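Tisari door cell, pre-session checklist w/ comments
Inspected 16/02/2018, before block 6 of the door opening set

1. E-stop, wall side and pendant. OK both. Pendant button sticky, still latches.

2. Arm speed cap. OK. Was left on the higher setting from the Prosser demo, put back. Please reset when you finish!!

3. Gripper fingers close square, no grit on inner faces. OK.

4. Wrist camera mount screws. One loose, tightened. Check again after every 66 demos, not at end of day.

5. Door rig. Hinges OK, swings free. Platform did not shift when pushed by hand. Sandbags stay on the platform and feet, don't borrow them for the Pedomia shelf rig.

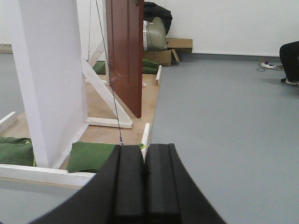 6. Cables near door travel. NEEDS WORK. Anything hanging on the approach side can get pinched between finger and door edge. Tie back before first demo, recheck after each rig move.

7. Floor behind rig. Power strip and loose leads want a cover. Not in arm reach but people walk there. Operators keep feet and chairs clear of teh swing side.

8. Recording. 746 demos logged so far, 2 thrown out for dropped wrist frames. Failed grasps are kept, label them fail, dont delete. Learner needs those too.

9. Start pose. Vary it between demos, a little each time. Last block was nearly all the same approach.

Result: go once item 6 is done. Item 7 by end of block. Next full inspection September.

Comments (3)

rigbench2: cables tied, signed the sheet. item 7 still open

night_op: can we get the speed cap on the startup screen? second time its been wrong

doorcell: agree w/ above, asked for it

Related
Poltilel drawer rig checklist
Pedomia shelf rig, load notes
How we label failed demos
Wrist camera recalibration steps

Tisari cell safety pages | Contact the bench desk | Back to top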